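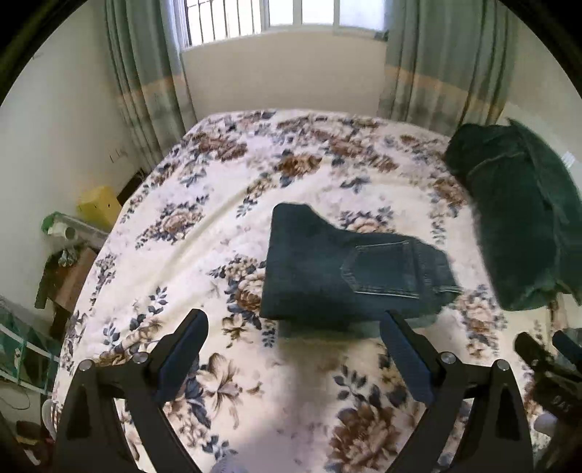

Folded jeans on a floral sheet

The open day at Utoteck ran on 20th February, in the company's office above the old Roy building. Utoteck makes learning apps for preschool and kindergarten, and the day was meant for teachers and parents who wanted to try them before the spring update. I went for the morning session.

In-ho Yoon, who runs the design team, showed us Trulumon first. It is a sorting game for ages four to six. Children drag socks, shirts and spoons into the right drawer, and a voice names each item. It has 160 picture cards now, up from 102 in January. The voice was clear and slow enough, and there were no ads. I did not like that the back button sits so close to the play button – two of the kids trying it kept leaving the game.

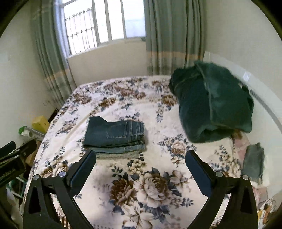

After coffee we moved to the second room for Statesau, a map puzzle for slightly older children. Morfudd Gwilliam from the testing side said about 3,000 families have used the trial version. She took questions on privacy and on whether the app works offline. It does, once the maps are downloaded. A school license for tablets comes later in the year, and the price has not been set.

The rooms were small and got noisy by eleven. There was street parking only, so take the bus if you go to the next one. Sign-up is on the Utoteck site.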